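Magdy Farouk has run the Fetora garage for 20 years, and most of his work these days is on small vans. The Filali, he says, is the one he sees the most.

"The engine is fine," he said. "People skip the gearbox oil and then they come to me with a whine in fifth." He changes it every second service and replaces the drain plug washer each time.

He is less fond of the newer Hirari. The sliding door rollers wear early, and the part is only sold with the full arm, at 300 dollars.

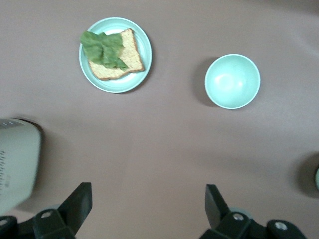 Lahcen Badawi sees it differently. He has put two Hiraris through delivery work and says the rollers last if the lower track is brushed out every 2,000 miles. "Grit gets in there. It's a five-minute job," he said.

Farouk agreed that the track matters but said most owners never look at it. He now cleans it at every oil change and doesn't charge for it.

Asked what he would buy with his own money, he picked a used Filali with the smaller diesel and steel wheels. "I'd check the rear springs first," he said. "The left one goes before the right."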